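Robotics Club Hits 200 Practice Runs

The Lodhi robotics club passed 200 recorded runs this week, and you could hear the cheering down the hall! The 22 students are teaching a gripper to handle small things on a tabletop, and they want 1000 runs by April.

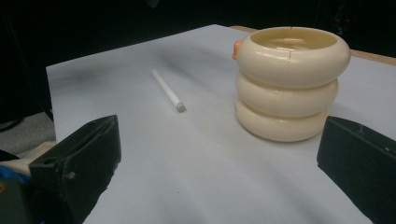
Coach Þórey Skov lets the students pick the objects. Lately it's been a slim white marker and a stack of three cream rings, set out on a big sheet of pale paper — and everybody wants a turn. "They argue over who goes next," said Skov, laughing. New members are welcome.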